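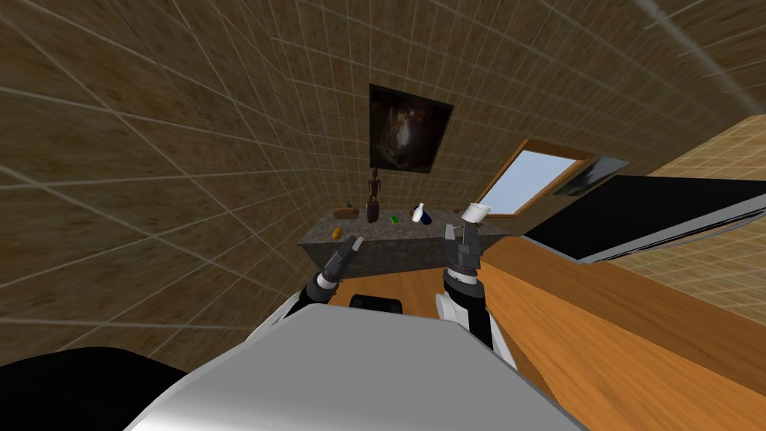 To: sim-manipulation list
Date: July 26, 2026
Subject: Re: Gripper reads closed after a dropped grasp

Great catch on the stale width value! I spent the evening on this with the two-arm kitchen scene and got it to fail on demand, which made me far happier than a bug should.

Setup is Omen with the Morkley controller, stock settings. The cup task ran 40 times and the fault showed up in 7 of them. The arm lets go, the fingers open all the way, and the state message still says "holding". The planner then carries a cup that isn't there over to the drop point and scores the run as a success. The logs look spotless – you only find it by replaying the wrist view next to the state messages.

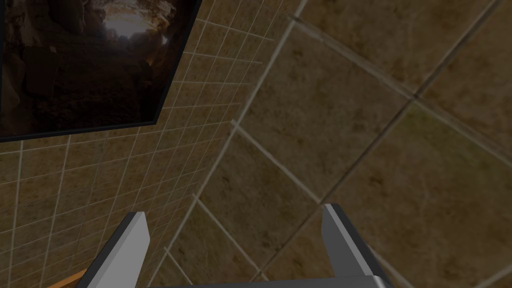
Oanh Đào wrote:

> We see the same thing on our side. It only happens if the
> wrist is still turning when the release command goes out.
> Holding the wrist still for 2 seconds first makes it go away,
> but I don't like that as a fix. Has anyone tried it with the
> Wunderlich contact model?

Yes, and same fault, so I'd leave contact out of it. I think the width reading gets cached at the start of the wrist move and never refreshed. Your pause would hide that nicely.

My patch forces a fresh reading after every release and stops the run if the width and the holding flag disagree. It's on the Gramton branch, very rough. Please try to break it, especially with both arms moving! I'd also rerun any success rates you've collected since March – mine are going to drop.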